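We use cookies to remember your basket and your language. By continuing to use this site you agree to this. Accept | Settings

Itora Home Blood Pressure Monitor, upper arm, model 322

Upper arm monitor for daily use at home. One cuff is included, for arms of normal and large size. Memory for two users, 100 readings for each.

In stock. Usually leaves our warehouse the next working day.
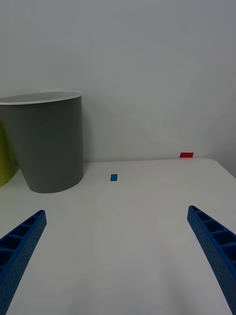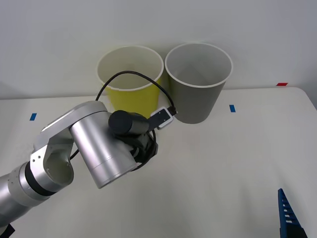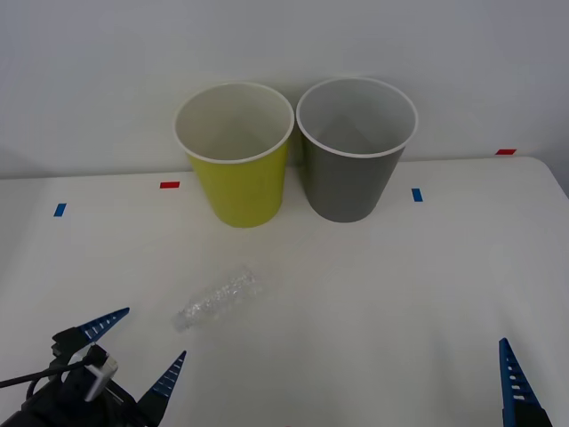

Why measure at home

Many people have a higher pressure in the doctor's office than in their own kitchen. Doctors have known this for a long time, and it has a name, white coat effect. Some other people have the opposite: the number is fine at the office and too high at home in the evening. In both cases one reading on one day tells very little. A week of readings, taken always in the same way, gives your doctor something to work with.

We are often asked if everybody should buy a monitor. Our answer is no. If you are young, your pressure was good at your last visit and your doctor didn't ask for it, you can live well without this device. There are also persons who become nervous from measuring, and they measure again, and the number goes up again. For them a reading at the pharmacy a few times in the year can be a better way. Please speak with your doctor if you are not sure.

What the monitor does

You put the cuff on the bare upper arm, press the big button and wait. The cuff fills slowly and stops when it has enough pressure for you, so it doesn't squeeze more than necessary. The display shows the upper number, the lower number and the pulse. The digits are large, and my mother reads them without her glasses.

If the heartbeat was not regular during the reading, a small heart sign appears. This sign is not a diagnosis. It can also appear if you moved or talked. Rest for five minutes and repeat. If it comes back often, write down the days and show them to your doctor.

There is a mode for three readings in a row, with a pause of one minute between them. The monitor then shows the average. It needs some patience, but I recommend it for the morning.

How to measure

Sit on a chair with a back, both feet on the floor. Don't cross the legs. Empty your bladder before. No coffee, cigarette or exercise in the last half hour. The arm rests on a table, so that the cuff is at the height of the heart. Don't talk and don't look at the telephone. Measure before you take your pills in the morning, if your doctor didn't say something different.

Never change your medicine by yourself because of a number on the display.

In the box

Monitor
Cuff with air tube
Four AA batteries
Cloth bag
Printed manual and a diary for your readings

A power adapter is sold separately. Please use only the Itora adapter, the plug of the older Diltia one looks the same but the voltage is different.

Cuff size

Measure around the middle of your upper arm with a soft tape. A cuff that is too small gives a number that is too high, and this is the most common mistake we meet. The included cuff has two marks on the edge. When it is closed, the arrow must be between these marks. If it is outside, please order the small cuff or the extra large cuff.

Who should ask first

Please ask your doctor before you use the monitor if you are pregnant, if you have atrial fibrillation, if you had an operation on the breast or armpit, or if you have a shunt in the arm. It is not made for babies and small children.

Care and warranty

Clean the monitor with a dry, soft cloth. The cuff can be wiped with a damp cloth but must not go in the washing machine. Take out the batteries if you will not use it for more than a month. The warranty is three years on the monitor and one year on the cuff. Keep the receipt, please.

Product text: Lajos Fekete. Questions about cuffs are answered by Kavitha Marar at our service desk.

Related items

Itora cuff, small
Itora cuff, extra large
Itora power adapter
Diltia ear thermometer
Stullier pill box, seven days
Menon kitchen scale with large display

Contact | Shipping and returns | Privacy | Back to top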